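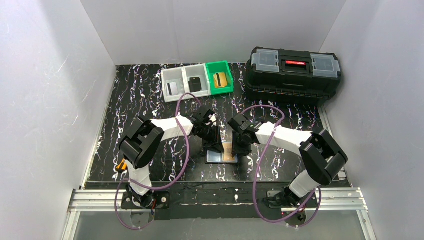
July
By Chukwuemeka Nwankwo

How to run a two-arm sorting demo on open day

I've now done this twice at our place in Benmont, and both times people asked me afterwards how we set it up. So I'm writing it down, partly for them and partly for me, because I forget everything by the following summer. I'm assuming you already have a pair of arms that work and some idea how to drive them. If you can get them to pick up a box and put it somewhere, you're far enough along to do a demo.

Start with the story, before you touch a cable. Visitors stay for a couple of minutes at most, and they want to know what the robot is trying to do. Ours was "put the small stuff away." Everybody has a drawer like that at home! I tried a fancier one the first year, a kind of assembly job that my colleague Igwe dreamed up, and people wandered off toward the coffee before the first part was in place.

Next, set up the table the evening before. Bolt both bases down, then move each arm by hand through its whole reach and watch the cables while you do it. You want enough slack for the wrist to turn all the way, and you want to know where that slack goes when the arm folds back. I do this slowly, two times per arm, and I still found a snag on the second pass last time (my own fault, I'd tied one down too tight).

Pick your objects at the same time. Boxy things with flat sides are kind to a two-finger gripper. Soft pouches are not, and neither is anything shiny and round — I lost most of a morning to a lip balm tin. Keep spares of everything under the table, and write down where each item starts so that whoever takes over at lunch can reset it.
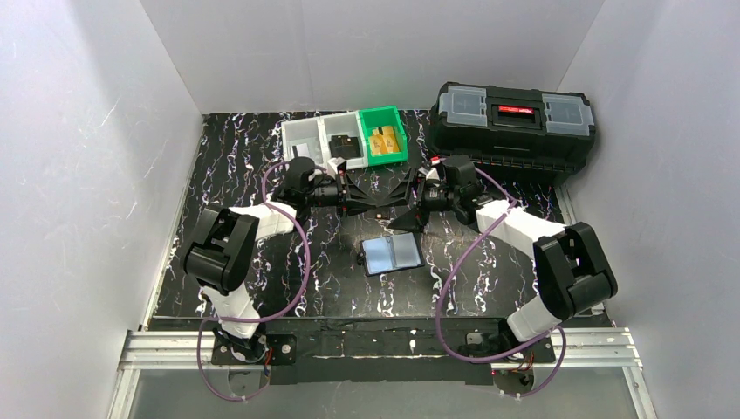
Where you put the bins matters more than I expected. Try the farthest one with both arms before you commit, and leave yourself room in the middle for whatever is being handled. We had the sorting tray toward the back, two light grey compartments and a bright green one, and I'd recommend having one bin in a loud color like that. It gives you something to say. "Watch the green one" works on a six-year-old and on a retired engineer, and you can say it from the back of a crowd. The toolbox lives in the back right corner, which I like, but check that neither arm wants to swing through that spot.

Then do a full rehearsal with a person standing where the visitors will stand. I logged 746 practice runs in Mimau, the little scheduling tool we use, over the weeks before the last open day. You don't need that many. I'd be happy with a good afternoon's worth, as long as you stop and fix each failure when it happens.

On the day itself:

Run one cycle before the doors open, then leave everything alone.

Keep one person on the stop button and a different person talking. Don't try to do both, I've tried.

Say out loud when a grab misses. People love a miss, and they cheer for the next one.

Take a real break every hour and let the motors rest too.

We had 1,180 visitors come through the building last time, and the folks from Skadevberg who came over to look at our setup stayed at the table nearly until closing. Their main question was about lighting. My answer is to check it at the same hour the demo will run, because a window behind the crowd can change everything by three in the afternoon.

If you try this with different objects, write and tell me what worked. I'm still looking for something better than boxes for next July.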